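Search this notebook
Search
Enter keyword or page no.

2/28/18
Fatemeh Shahbazi

p. 1151. Needle files, sorting and cleaning

Continued from the previous page. The Holach set and the loose files from the Fovley drawer are now together. Loose ones had been stored on top of each other, which explains the dull patches near the tips. Handles do not match between the two lots, so go by the section and cut and ignore the colour.

Procedure as used today:
Brush along the cut with the file card, handle end to tip. Pick out what is left with a strip of soft brass. Chalk lightly, brush again. No oil. Two of the files had been oiled at some point and the chalk caked in the teeth; these were degreased, left overnight on paper and done again from the start.

Grit note: wet and dry 400 is too fine for taking rust off the tang. 300 does it. Leave the blade alone in either case.

Bahman asks whether the tapered files should be kept apart from the parallel ones. Yes. The tips are the part that breaks, and they break against other files. Tapered ones go one to a slot.

Sorting is being done on the floor by the white tray, as the bench is taken up with the Merkus castings. The floor needs sweeping before each session. There are specks on it that will go straight into the teeth if a file is put down flat and rolled.

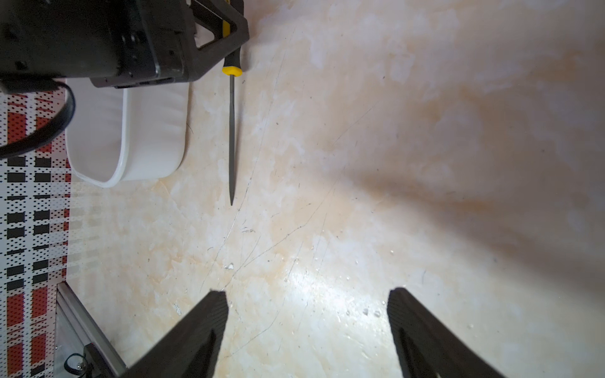 Needle file, yellow and black handle, beside the white tray. Blade tapers to a point.

Checks on the tapered files: sight along the blade for a bend, then try the tip on scrap brass with light pressure. A good one bites at once. If it skates, look at the last few millimetres under the loupe before blaming the handle. Discard if the teeth are rounded over. Do not regrind for scribers, we have plenty.

Loose handles: Bahman Mousavi has the epoxy. Clean out the socket first, the old glue crumbles and the new glue will not hold on it.

Still to do:
Label the slots by section and cut.
Ask Mohammadi about replacement round files, cut 2 only. The last lot, from August, came in the wrong cut and is still in its packet.
Return the file card to the hook by the vice.
Second pass on the half-rounds, which I have not looked at yet.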